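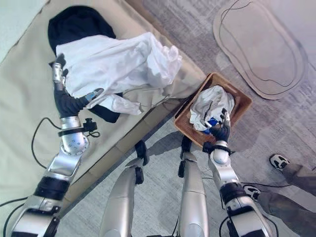 Home Issues Archive Contact

4.2 Unreleased grasps during garment transfer

Of 56 transfers in the Bornside trials, 22 ended with the hand still closed after the open command had been acknowledged. The Wasska controller reported the fingers as open in each case. Figure 2 shows the work at hand, with one hand at the basket.

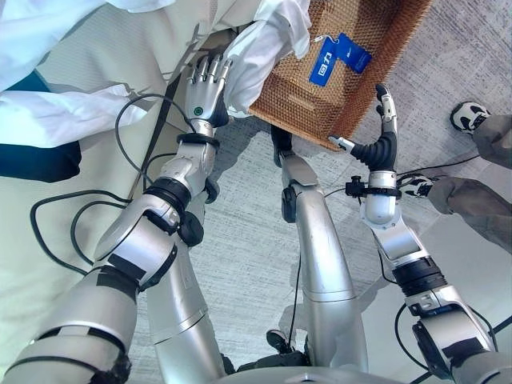 Figure 2. Garment transfer with the woven basket.

Why did the monitor not stop the arm? It compared commanded and reported finger position, and both came from the same stale register.

The fault was traced to a dropped frame on the finger bus. The driver kept the last valid value and did not raise its age flag. Lowering the timeout to 5 ms exposed the fault but also produced false stops when grasping thin cloth.

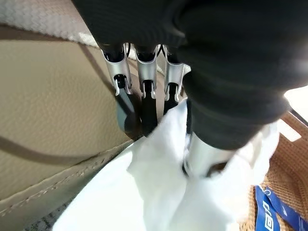 Tímea Virág objected in review that a shorter timeout treats the symptom, and that motor current should be checked before any retreat motion. We adopted the current check in the May build and left the timeout at its original value.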